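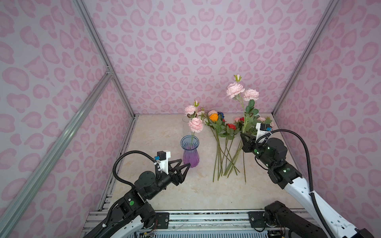 Hema Shetty
@hemashetty · Thursday

Right, fake flower thread. I've been meaning to do one since March and I've finally got the roses out, so settle in.

I've got 17 stems of artificial roses to my name now. They live in a long box under the bed and come out when I'm sick of looking at whatever I did last time. Pinks, reds, a bright orange one I bought in a mood, and a dark blue one that I will defend to anybody.

First thing I do is tip them out in a heap with the heads all at one end and the stems at the other. If you pull them one by one out of the box you grab the same three every time and end up with a vase of your favourites and nothing to go between them.

The vase on the left is the one everybody asks about. Fluted glass, clear blue at the rim and purple by the time you get to the bottom. I paid 7 quid for it and carried it home on the bus wrapped in my cardigan.

I start with pink in that one, always. Pink with purple is easy. I tried the orange in it once and it looked like a football kit.

Also yes, that is pink leopard spot on the walls, on a lavender background. Kirsty Dunstan told me it would fight with any flower I put near it. Kirsty, the dark blue looks brilliant against it and you know it does.

Couple of people have asked where the stems come from. Mostly Ferkus, a few from the Urkari sale. The Ferkus ones have the better leaves and the Urkari ones have the better buds, so I mix them and don't lose sleep.

Leaves matter more than you'd think! A cheap rose head with a decent jagged leaf under it looks fine from the sofa. A gorgeous head on a bare green stick looks like a pen from a bank.

Moving on to the clear vase, because that one is harder and I have opinions. 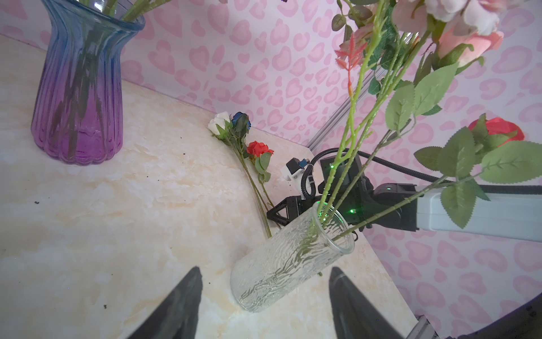
Hema Shetty
@hemashetty · 4 h

This is the textured one. The glass is all rippled, and I can never decide if it's meant to be water or tree bark. Usman Sial says bark. My mum says it looks like a bathroom window.

Thing with clear glass and fake flowers is that you see the stems. With real ones that's lovely, with plastic ones you get a bundle of green wire sat in nothing. The ripples break it all up so you only get a bit of green showing through, and I'll happily take that.

I let these ones lean. All the stems going off the same way, over to one side, with the pale pinks furthest out and a red tucked in behind the leaves where you sort of find it later. Straight up and down looks like a hotel reception to me.

The peachy bud is a new one. I wasn't sure about it in the packet but it's a nice step between the pale pink and the red. Same goes for that feathery salmon sprig - it came free with something and I nearly binned it.

White, dark blue and the reddy-orange one are still lying at the back against the wall. Those three are always the last to find a home. I think the white wants to go in with the blue and nothing else, in something small.

Tahira Bukhari has just messaged to say I should put water in so it looks real. Tahira. I did that in my last flat and forgot about it, and I'm not discussing what was in there by the end.

Someone else asked about weighing down a light vase so it doesn't go over when everything leans. Glass pebbles, or clean gravel if you can't see in. I've used dried chickpeas in an emergency.

Cleaning, as I know it's coming: cool hairdryer for the heads, damp cloth for the leaves, and don't scrub the petals or they go furry round the edges. The vases just get washing-up liquid and a bottle brush. Ribbed glass on the inside is a pain, you have to go along each groove.

And while we're on the blue and purple one, please look at it on its side. I could leave it like this and not bother with flowers at all.

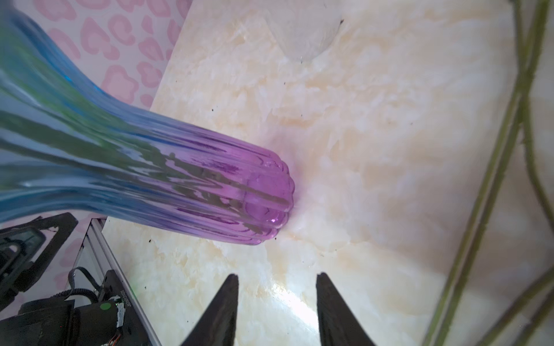 Sky blue at the neck, violet at the base, and a bit of lavender glow on the marble pattern.

Please ignore the specks on the surface, I'll wipe it down before anything goes back.

Ivar Westerberg wants to know if I'd sell it. I would not! Get your own, Ivar, the charity shops are full of coloured glass if you go in early.

Next job is the white and the dark blue. If anyone's got a little bud vase going spare, I've got a Gokik candle I'd swap for it.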